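Handgreifer-Set Margaritis: Türen und Schubladen aufnehmen

Das Margaritis-Set von Hastgate enthält zwei Handgreifer mit Kamera, einen Satz Ersatzpolster und die Software Dratbridge. In der Anleitung des Herstellers kommen Möbel mit Türen nur kurz vor. Wir haben das Set im April getestet und den Ablauf so notiert, wie er bei uns funktioniert hat.

Vorbereitung

Akkus laden, beide Greifer einschalten und in Dratbridge koppeln. Auf dem Datenträger müssen mindestens 24 GB frei sein. Danach die Marker auf den Fingern mit einem trockenen Tuch abwischen und beide Greifer einmal ganz öffnen und schließen.

Türgriff anfahren

Den Greifer am Pistolengriff halten und die Finger erst kurz vor dem Möbelgriff zusammenführen. Bei senkrechten Bügeln wie an diesem Schränkchen setzt man von vorn an. Der zweite Greifer bleibt mit etwas Abstand davor, beide Finger im Bild. Kabel so führen, dass sie nicht unter das Handgelenk geraten.
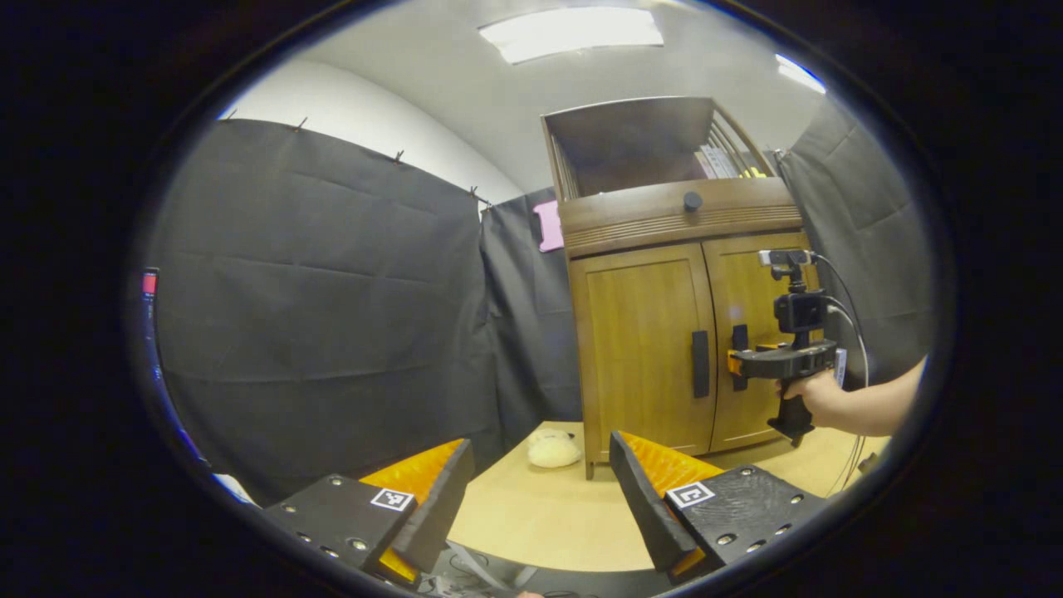

Aufnahme prüfen

Nach jedem Durchgang zeigt Dratbridge einen Wert für die Markererkennung an. Unter 41 verwerfen wir die Aufnahme – darüber lohnt sich ein Blick auf die Zeitachse. Für eine einzelne Tür haben wir 100 Durchgänge eingeplant, für Tür und Schublade zusammen 200.

Polster wechseln

Zwei Schrauben lösen, Polster abziehen, neues einsetzen, handfest anziehen. Anschließend neu kalibrieren.

Text und Test: Angeliki Zervas

Weitere Beiträge
Dratbridge: Aufnahmen exportieren
Binville-Stativ im Kurztest
Handgreifer kalibrieren, Schritt für Schritt

Diese Website verwendet Cookies. Mit der weiteren Nutzung stimmen Sie dem zu. Einstellungen | Akzeptieren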